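Gasomcombe Works, Bay 13
Bench, fixture board and surroundings: periodic inspection checklist
Completed by: Imani Strickland
Countersigned by: Ewan Pringle
Period: March
Applies to: assembly board, loose parts, table covering, curtain enclosure, cabling, lighting

Marking: P = pass. C = pass with comment. F = fail, remove from use. N = not checked on this visit.

Section 1. Board

1.1 Board lies flat on the table, no rocking at any corner. P
Pressed at each corner in turn. No movement.

1.2 Board is lengthwise to the operating side. P
The long side is to run away from the operating side. Boards turned crosswise put the far slots out of comfortable reach during manual resets.

1.3 Surface free of chips, raised edges and adhesive residue. C
Light scuffing near one corner, not deep enough to catch a fingernail. Residue from an old label was cleaned off with a damp cloth. Solvent wipes are not to be used on the white face, as the Flultgate board went cloudy after one application.

1.4 Recesses and slots free of debris. C
Dust in two slots, cleared with the soft brush. Compressed air is not permitted inside the curtain. 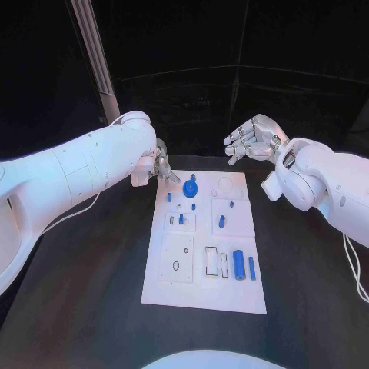

Ewan Pringle asked for 1.4 to be done before 1.3 in future, on the grounds that brushing out the slots puts dust back on a face that has just been wiped. Agreed. The order will be changed on the next issue of this sheet.

1.5 Outlines legible under working light. P
Read from standing height on the operating side.

Section 2. Blue parts and pins

2.1 Gear-shaped part seated, flange undamaged. P
Run a gloved finger round the flange. Any nick that snags the glove is a fail and the part goes in the reject tin, not back in the drawer.

2.2 Pegs straight and free of burrs. C
One peg from the spares drawer had a burr at its lower end. Removed from use and replaced. Pegs are not to be trimmed with a knife at the bench.

2.3 Metal pins present and accounted for against the parts card. P
The pins are small enough to be lost in the weave of a dark cloth. Count them on to the board and off it.

2.4 Spares drawer labelled and closed. C
Label reads Imrie, which is the old supplier name. Relabel.

2.5 No parts on the floor inside the enclosure. F, corrected
One peg found under the table at 15:20. Returned to the drawer after checking to 2.2. The floor is to be checked with a torch at the end of each shift — the ceiling light does not reach under the table.

Section 3. Table and covering

3.1 Table stable, feet locked. P

3.2 Covering flat, no ruck or fold beneath the board. P
Smooth outwards from the middle. A fold under the board will show up as rocking at 1.1.

3.3 Covering does not hang where it can be trodden on. C
Overhang on the door side is longer than it needs to be. Clip up until the cloth can be hemmed. 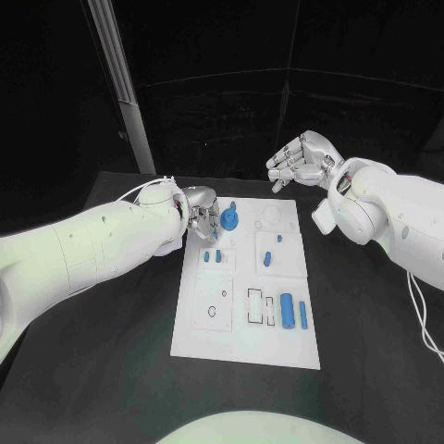
Could the clips be fitted on the underside only? Heather Dunbar raised this after catching a sleeve on one at the Gokasley bench, and asked that it be written into the sheet. Added as a note to 3.3 with immediate effect.

3.4 No drinks, tools or personal items on the table. P

Section 4. Enclosure and cabling

4.1 Black curtain hung clear of the table edge. P

4.2 Curtain joins closed, no light gap at working height. C
Join closes but needs pulling across by hand after each entry. Two more hooks requested.

4.3 Cables secured, no loop within the walking route. C
Slack is acceptable where a cable must follow a moving joint. It is not acceptable on the floor. Lewis MacKinnon to check the clearance again once the hooks are in.

4.4 Cable jackets sound. N
Portable appliance record 241 is held in the stores office, which was locked.

Section 5. Lighting

5.1 Working light steady, no flicker. P
Watched for 120 seconds.

5.2 Board and parts readable under coloured light. C
Blue parts and slot outlines to be checked under every colour in use, white light included. Allow the eyes to settle before marking this item.

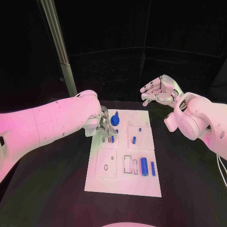
Item 5.2: board and blue parts under pink-magenta light.

5.3 Surface defects checked under white light only. P
Scuffs and burrs are easily missed under colour. Items 1.3, 2.1 and 2.2 are not to be signed off until the white light is on.

5.4 Lamp stands weighted, leads routed behind the curtain. P
Sandbag on the rear stand is losing its filling. Serviceable for now; replace before the next visit.
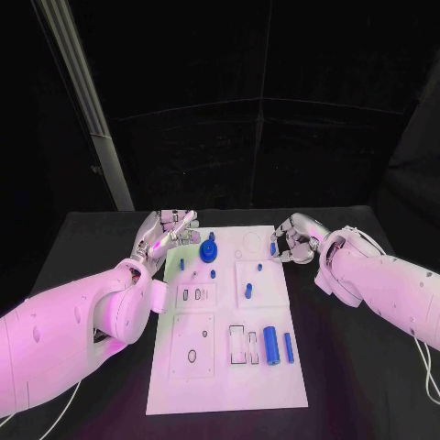

Section 6. Actions outstanding

6.1 Relabel spares drawer. Donnie Yule.
6.2 Two additional curtain hooks. Stores.
6.3 Hem the covering on the door side; remove clips when done. Heather Dunbar.
6.4 Recheck cable clearance after 6.2. Lewis MacKinnon.
6.5 Obtain record 241 and complete item 4.4. Imani Strickland.
6.6 Replace sandbag. Stores.

Bench released for use with comments. Item 4.4 remains open.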